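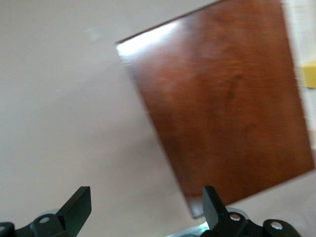
Kerkasik Wrist-Camera Set: README and Recording Rules

Covers the board-handling portion of the Kerkasik set, recorded at the Briltville and Nimongate sites. Read the rules before you add episodes. Read the known problems before you train on anything. Last revised Thu 5 March.

Contents

Each episode is one attempt at one task, stored in its own folder with a wrist video, a joint log, a gripper log and a short text file called notes. The tasks in this portion are lifting, turning and setting down flat objects such as boards, trays and lids. Full episodes only. We do not ship trimmed clips.

The reddish-brown wooden board has a glossy finish and picks up glare along its upper-left edge in the view at the top of this file. Glare like this is allowed. Do not sand, tape or spray objects to get rid of it.

Recording rules

1. One operator per arm. A second person may stand by the stop button but does not touch the controls.

2. Start every episode with the gripper open and clear of the object. Wait for the log to show a steady reading before the first move.

3. Keep both fingertips in the wrist view. If a pad drops out of view at the open position, the camera mount has slipped. Stop, reseat the mount and redo the camera check.

4. Lock exposure at the start of the session. Auto exposure is off for all sites, including Nimongate, where it was left on until October.

5. Speed limit near the table is the slow profile. The fast profile is for free travel only.

6. If a person reaches into the work area, press stop. Mark the episode "interrupted" and keep it.

7. Drops, misses and bad grasps stay in. Mark them "failed" in the notes file. Do not delete an episode for looking bad.

8. No more than 16 episodes in a row on the same object. Swap the object or change its starting position, then go on.

9. Take a break of at least 10 minutes every hour. The arm is powered down during breaks, not paused.

Blur

Motion blur is normal in wrist video and is not a reason to reject an episode. The board's edges are softened by it in the opening view, and frames like that are kept. Tag an episode "blur" only if the object's outline cannot be followed for more than eight frames in a row. Do not run sharpening or stabilizing filters on the source files. If you need filtered video, make a copy and say so in your own notes.

Background

Plain, light, matte surfaces are preferred. Small marks and specks can stay. Things at the margin of the view are acceptable if they are out of reach of the arm, and they do not need a label.

Labels

Label the object, the task, the result and the site. Use the word list in labels.txt. If you are not sure what an object is, choose the broader word. "Board" is better than a wrong guess at "tray". Material is optional. Leave it blank if the surface could be a coating.

Two people label each episode separately. If they disagree on the result, the stricter label wins and the pair is logged in disputes.csv.

Known problems

Nearly 1,000 episodes from the first round have no gripper force values. The column is there but filled with zeros. Filter on force_valid before you use it.

Clock drift between video and joint log on the older Briltville machine. Run the Eze alignment script with the default settings. Version 8 or later is required.

Left and right finger names are swapped in some early notes files. The gripper log is correct. Trust the log.

Use

Research and teaching are fine. Do not use this set as evidence that a robot is safe to work next to people. It was not collected for that, and the stop events in it were not timed.

Reporting errors

Open an issue with the episode number and the time in seconds. Please do not send edited files. Corrections go into the next release and are listed in changes.txt.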